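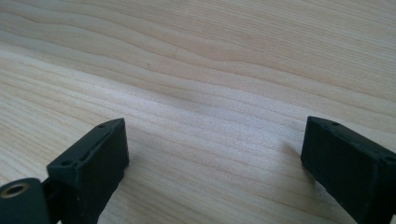

Photo: Kalliopi Petridis / Gritcombe Community Library

Gritcombe Community Library
Reading Room Renewal: Progress Report to the Erkness Fund
14 Oct 2024

Purpose of this report

This report covers the second stage of the Reading Room Renewal, for which the Fund approved a grant in June. It sets out work completed, use of the library during the stage, and matters on which we seek the Fund's advice.

Work completed

The old carpet has been lifted and the floor beneath it levelled. Painting of the main room is finished. Bjarnason Joinery has delivered the first group of shelves for the local history collection, and the remaining units are due before the end of the next stage. Wood with a pale finish was chosen after consultation with members, who had asked for a lighter room.

The new catalogue is in use at both the Gritcombe and Brama branches. Staff have entered 1,678 items from the local history collection, of which 726 had never been listed in any form. A further 648 items, mostly parish papers and loose maps, are still to be sorted and labelled.

Programs

The home delivery service now reaches 60 households. Demand is strongest in the Brama area, where the bus timetable was reduced earlier in the year. Story time moved to the Brama hall while the main room was closed, and attendance held steady. Several families have asked that a session remain there permanently, and we are reviewing the staffing this would require.

Variations and delays

Electrical work started later than planned, as the switchboard had to be replaced before new lighting could be connected. The cost has been met from the contingency line and no further funds are sought. The study desks will be installed once the lighting has been inspected.

Matters for advice

We request the Fund's approval to move the unspent portion of the furniture budget to archival boxes and folders. A revised budget is provided at Attachment B.

Enquiries about this report should be directed to Kalliopi Petridis, Branch Manager, Gritcombe.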